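## 4. Budgeting the equipment

### 4.1 What the plan has to cover

The purchase considered in this section is a kitchen-task cell: one or more arms with dexterous hands, a fixed worktop with a drawer unit, the computers needed to train and run control policies, and the spares needed to keep the cell in use. Two sites took part in the planning. Silivach holds the workshop and will house the physical cell. Traltenis runs the simulation work and had no hardware budget of its own when the plan was drawn up.

Earlier plans at both sites treated simulation as a free preliminary stage and began the cost sheet at delivery of the arm. This hid staff time, storage and rendering hours, all of which fell in the months before any order was placed. The present plan opens the sheet at the first simulated task and keeps the same headings throughout, so that costs before and after delivery can be compared line by line.

### 4.2 Using simulated tasks to set the specification

The order of work was fixed early. Tasks are first built in simulation, and the specification for the arm and hand is then written from the tasks. Supplier catalogues are opened only after that. Three properties are taken from each task: the reach needed from the mounting point, the span of grip needed for the objects handled, and the free space the forearm needs beside fixed furniture. Figure 5 is taken from the set used for the worktop specification.
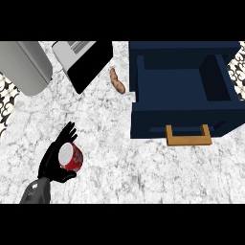
**Figure 5.** Simulated worktop task. The hand holds a red can on its side, with the drawer open and a potato further back on the marble surface.

Hanano objected to this order of work when the draft plan was circulated. "You are letting the simulator choose the arm. If the contact model is too kind, you will buy a weaker hand than you need, and the saving will go straight into repairs. I would sooner hire a hand for one quarter and write the specification from its faults."

The objection was accepted in part. Hire was added to the plan as a separate line, placed between the end of the simulated work and the order for the hand. It was not extended to the arm, where the simulated reach figures were judged good enough to buy from. The contact model remains the weakest part of the method, and grip force was therefore removed from the list of properties that simulation may settle by itself.

Erdős, the scheduling tool used at both sites, was set to block the hand order until the hire report had been filed. The arm order carries no such block and may be placed as soon as the reach figures are signed off.

### 4.3 Cost lines

Costs are grouped by the date on which money must be committed, which may be well ahead of the date of payment. The main lines are as follows.

| Line | Committed | Amount (€) |
|---|---|---|
| Worktop, drawer unit and fixings | Before arm order | 2000 |
| Hire of hand, one quarter | Before hand order | 3590 |
| Arm and controller | After reach sign-off | By quotation |
| Hand | After hire report | By quotation |
| Spare fingers and cables | With hand order | By quotation |

The furniture line was questioned at both sites on the ground that a plain bench would be cheaper. It was kept. A drawer front and its handle place limits on the approach of the forearm that a flat bench does not, and a cell bought against bench tasks alone could need to be remounted later. The cost of remounting was not estimated, as it depends on the floor fixings at Silivach.

Spares are ordered together with the hand. Separate orders attract a second delivery charge and, in the experience of the Silivach workshop, a longer wait. The plan allows for up to three replacement fingers in the first year. This allowance is a guess and will be replaced by the rate of wear seen during hire.

### 4.4 Timing

The two orders need not fall in the same budget year. If the arm is ordered before the July close, it may stand mounted without a hand for part of the autumn. This was considered acceptable: mounting, safety fencing and calibration can proceed with a dummy load, and the supplier's warranty on the arm is counted from first power-up under the terms offered.

The opposite case is less favourable. A hand bought first would sit in its box while its warranty ran from delivery, and the workshop has no means of testing it on the bench. The plan therefore contains no route by which the hand is ordered ahead of the arm.

Simulation continues after both orders. Traltenis will rebuild the worktop tasks with the measured dimensions of the installed cell, and the rendering hours for that work are charged to the same sheet.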